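Washing Reusable Plastic Plates and Bottles

Rinse plates as soon as the meal is over. Tomato sauce and curry leave an orange film that sets if it sits overnight. If it has already set, spread a paste of baking soda and water over the stain, leave it for 12 minutes, and wipe with a soft cloth. Skip steel wool and scouring powder, which scratch the surface and give grease a place to hold.

Bottles with narrow necks need a different approach. Put in a spoonful of uncooked rice, a drop of dish soap and a little warm water, then cap and shake. Empty it through a strainer so the rice stays out of the drain.

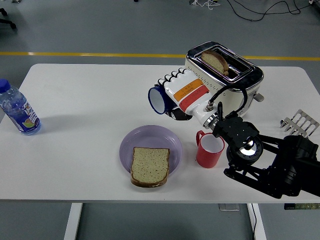
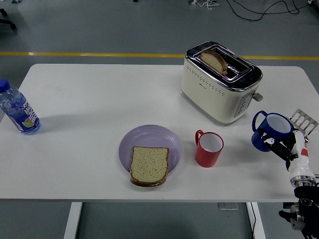 Wash caps separately. The threads collect residue, and an old toothbrush gets into them better than a sponge does. Stand bottles upside down on a rack until the inside is fully dry, and store them with the caps off.

For a sour smell, fill the bottle with one part white vinegar to four parts water and leave it until morning. Rinse twice. Ruairi MacBrayne of Woltusville wrote in to say he uses lemon juice for this, and it does work, though it takes longer.

Light plastic warps on the bottom rack of a dishwasher. Use the top rack, and turn off heated dry if your machine allows it.

Next month: Iona Niven on cleaning cutting boards.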